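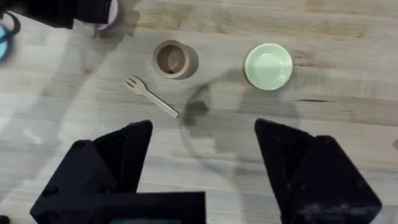
# Stondlow Parish Magazine Recipes, 1944 onwards

Print this page | E-mail this page

Data card, version 1.2. Last changed Feb 23, 2022.

## What this is

A set of 1468 recipes typed up from the Stondlow parish magazine, with one row for each recipe. The first issue used is from 1944. The magazine had a cookery column in most issues, usually on the inside back page, and the column is the only part that has been copied. Church notices, births and deaths, advertisements and the gardening notes are not in the set.

The recipes are mostly plain home cooking: puddings, scones, soups, pickles, ways with leftover mutton, and a great many fruit cakes. There are household hints as well (cleaning brass, keeping eggs), but only where they were printed as part of the cookery column.

## Files

- `recipes.csv` – the main table
- `ingredients.csv` – one row per ingredient per recipe, joined on `recipe_id`
- `issues.csv` – one row per magazine issue, including issues with no column
- `units.csv` – the list of measures and how each was treated
- `CHANGES.txt` – what was altered between versions

All files are UTF-8 with commas between fields and double quotes round any text that contains a comma. Excel will turn some of the fractions into dates if you open the files by double-clicking. Use the import menu and set the `amount_printed` column to text.

## Columns in recipes.csv

- `recipe_id` – a number, never reused
- `issue_id` – matches `issues.csv`
- `title` – as printed, including capitals and spelling
- `title_plain` – lower case, modern spelling
- `kind` – one of: soup, main, pudding, cake, bread, preserve, drink, hint
- `method` – the full text of the instructions
- `oven` – as printed ("a slow oven", "Regulo 4", "350")
- `oven_c` – degrees Celsius, blank if it could not be worked out
- `serves` – blank in most rows, as the column seldom gave it
- `legible` – yes, part or no
- `notes` – anything the typist thought worth recording

Names of contributors were printed in the magazine but have been left out. Where a name was part of a recipe title it has been replaced with "[name]". This also applies to house names, except for pubs and the school.

## How it was made

The bound volumes were scanned at Sornthorpe library over two winters. Text recognition software was tried first and gave poor results on the duplicated issues, where the ink has spread, so all of those were typed by hand. Printed issues were read by software and then corrected against the scan.

Every recipe was checked once by a second reader. A sample of 500 was then checked a third time, and 90 of those had at least one mistake. Most were punctuation. The ones that mattered were nearly all fractions, with ¼ read as ½ or the other way round, and after that every fraction in the set was looked at again.

## Measures

Amounts are given twice, once as printed and once in grams or millilitres. The following rules were used:

- A pint is 568 ml throughout.
- An ounce is 28 g. This is rounded, and large recipes drift a little as a result.
- A teacup and a breakfast cup are kept as separate units and have not been converted. The column used both, and different contributors plainly meant different sizes.
- "A gill" is a problem. In this part of the country it can mean a quarter or a half of a pint. It has been left blank in `amount_metric`.
- Eggs are counted, with no size. Dried egg is listed under its own name.
- "Butter the size of a walnut" and similar are kept as text only.

From the middle of the run some contributors give both systems, and the two do not always agree. Both are kept. If you only want one, filter on `system`.

## Known gaps

The December issue is missing in several years. It was the one people kept, and the bound sets were made up from what was handed in later. Christmas cooking is therefore thinner in the data than it was in the magazine. If you are counting mincemeat recipes by year, do not read anything into the empty years.

Three volumes have water damage along the lower edge. Recipes affected are marked `part` in `legible`, and missing words are shown as `[...]`. No attempt has been made to guess them.

Some recipes appear more than once, word for word, years apart. These are true repeats in the magazine and have been kept. `repeat_of` in the ingredients file was meant to link them but was only filled in as far as the cakes. It will be finished or removed in the next version.

## Safety

The recipes have not been tested. Several of the preserving methods would not be thought safe now, in particular bottled beans, meat potted without refrigeration, and anything that seals jars with paper and paraffin wax. They are kept because they were printed. Please don't put them on a cookery website without a warning.

## Use

Free for teaching, research and private study. For anything sold, write first. If you publish work based on the set, please cite it as "Stondlow Parish Magazine Recipes" with the version number.

The Kaplan collection of trade cookery booklets, also held at Sornthorpe, uses the same `kind` list and the same units file, so the two can be joined without much work. The Clesa index uses its own headings, and a rough match is given in the last column of `units.csv`.

## Reporting mistakes

Give the `recipe_id`, the field and what you think it should say. A photograph of the page is useful if you have your own copy of the issue. Missing issues are very welcome, on loan or as scans, at 300 dpi or better and in colour if possible.

Print this page | E-mail this page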